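Ticket 639: right arm stalls mid-reach, Cleston unit
Opened by: Marijke De Graaf
Status: open

Hi Prins team, me again! The shelf task is still faulting. The arm goes out toward the mesh shelf fine, then the shoulder throws error 294 and the whole thing just holds there (legs bent, fingers open) till I hit the stop. It did it on 79 of 80 tries before lunch, so it's hardly random.

Reseated the shoulder plug, rolled Povix back to the May build, no change.
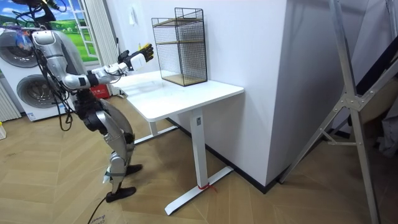 I've left the torque limit at the factory setting for now and I'm keeping everyone well back when it stalls. Could someone check the logs before I pull the shoulder cover off?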